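Possums have discovered our quince tree. Is netting worth the bother?
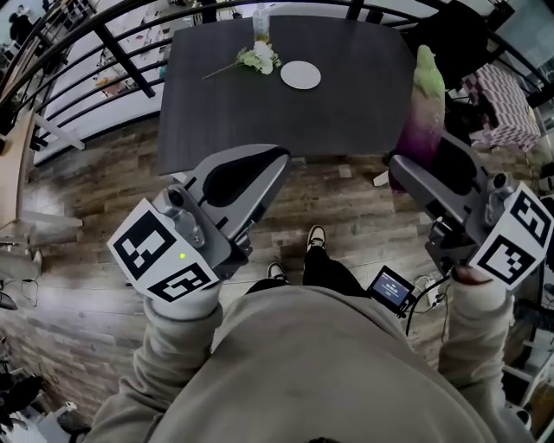

Both hands full and looking down over a dark table.

Seraina Moser
Apr 23, 2024

We moved onto our block outside town four years ago and inherited, along with a leaking tank and a letterbox full of wasps, one enormous old quince. It sits behind the shed. The previous owners called the place Nemalura and it's painted on the gate, so we've kept it out of laziness.

For the first few seasons we had more quinces than any household could respectably get through. I made paste. I made jelly. I left bags on people's verandahs after dark. This year I went down in March to see how the crop was colouring and found that most of the lower fruit had been sampled. Not eaten, mind you. One bite each, then on to the next, like a guest going through a box of chocolates looking for the caramel.

I'm fairly sure it's a brushtail, judging by the droppings and the thumping on the shed roof at 11 every night. I would like to keep perhaps half the fruit. Questions, then. Is it worth netting a tree this size, or should I only bag the good branches? Does anyone have luck with a collar on the trunk when the shed roof is about a metre from the nearest limb? And can I use the bitten ones, or should they go to the compost?

I'm happy for the possum to live here. I'd just like it to finish one before starting another.

Alois Nägeli

The collar is a waste of tin while that shed is there. They jump a metre without thinking about it. Either prune back the limbs on the shed side this winter so you have a good two and a half metres of clear air, or accept that you've built it a staircase.

If you do prune, go easy. Old quinces sulk if you take too much in one go and they'll throw up a thicket of water shoots out of spite. Take the worst limb this year and the next one the year after. Then fit the collar, 60 cm deep, high enough that it can't be cleared from the ground, and loosen it every spring so it doesn't bite into the bark.

As for netting, use the fine white stuff with holes you can't poke a finger through. The old wide black mesh catches bats, snakes and blue-tongues, and in some states you're not allowed to use it on backyard fruit trees any more. Check your own rules. Netting the whole of a big tree is a two-person job with a pole each and a certain amount of language. I did ours once. I now bag branches, using drawstring mesh bags from Dranlow, and I get 10 or so kilos of clean fruit, plenty for anybody who isn't running a jam factory. Tie them on firmly – a brushtail will cheerfully carry off a loose one.

Bitten fruit I'd compost. You can cut around a bird peck but I draw the line at something with that much saliva.

Gutel

just pick them early?? they ripen fine inside on newspaper once they've started going yellow. smells amazing too

dryblockdee

Seconding the early picking, although they need to have begun to turn, or you end up with something you could pave a driveway with. Keep them away from your apples and pears or everything in the pantry will taste of quince by June.

We tried the chilli spray everyone recommends. Our possum seemed to regard it as a condiment. A floodlight on a sensor did nothing except let us watch. What helped a bit was leaving one low branch unbagged on the far side of the tree, and it mostly goes there first now. Mostly. We still lose the odd bag, and last year it got into the feijoas as well, so if anyone has an answer for those I'm listening.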